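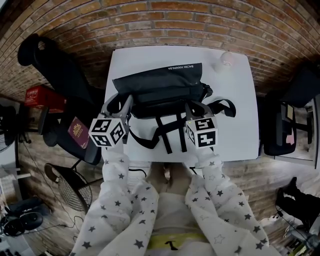
Our robotics club has moved on to bags this month, and I have so much to say that I'm going to have to split it up, so bear with me, friends! After a whole spring of blocks and cups (rigid, polite things that stay where you put them) we finally let ourselves try something floppy. The black shoulder bag has those long nylon straps that hang down toward the front of the table, and the straps are the whole challenge. You take hold with a gripper on each side and then you have all that webbing to think about.

For anyone new here, we're a student club at Ondach, and the project is called Pringle. Yes, like the chip, and no, I didn't get a vote. People do everyday chores with hand-held grippers, the marker cubes tell us where each gripper went, and later our little arm gets to learn from all of it.

The goal for September is 2,000 demonstrations. We're at 453 as of this morning, and 401 of those passed the check, so I baked a pan of brownies and brought them in. I know that's a long way from 2,000, but you should have seen where we were last year!

Most of the ones we threw out had the same trouble: a marker cube turned away from the camera for too long. It's a very easy thing to do when you're reaching around a bag and thinking about the bag. My own wrists are the worst offenders in the club, I'm afraid.

We have 4 bag tasks so far. Lift it and set it down, turn it over, open the flap, and tuck the straps in underneath. The last one is my favorite and also the one that makes me mutter. I did it for most of an afternoon and then went home and tucked in every strap in my hall closet.

Somebody asked if you need to know how to code to join. You don't! We have a couple of nursing students and a music major, and the music major has the steadiest hands of anyone.

The Plostero showcase is coming up and we've got a table, so come by and try the grippers yourself. I'll be the one talking too long. Next up is the Skukero jacket, which has a zipper, and I'm already a bit nervous about the zipper.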